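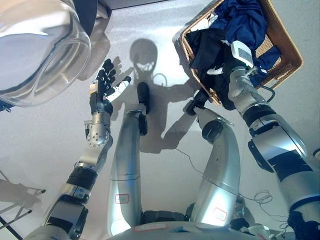

Clear plastic container, upper left, over the pale gray floor.

March, 9:40 a.m.

Third try at the walnut ink. Hazem Benkirane wants it ready for the Ginencombe ledger, the one that starts in 1694, so we can test repair tissue against something close to the old brown.

Husks came from Wida, dried, one bag. Soaked overnight in rainwater, then simmered on low for 4 hours with the lid off. Strained twice through muslin. The second straining was slow and I ended up squeezing the cloth, so expect some grit.

Color on the rag paper is good – warmer than batch two, a bit weak on the first stroke. Batch two went gray at the edges and I still don't know why. Could be the iron pot. 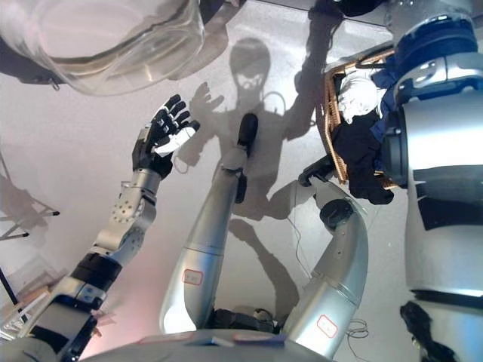 Gum arabic next. I used 40 ml of the stock solution and it still feathers on the unsized sheets. On the sized ones it holds a clean line. Hazem says the Abdel Hamid recipe adds the gum while the ink is warm, and I added it cold. Try that way before changing the amount.

To do:
Clove oil, a drop per bottle – batch one grew mold.
Label the bottles with batch and date.
Cut more test strips from the Studirura paper.
Ask Hazem for the pH pen back.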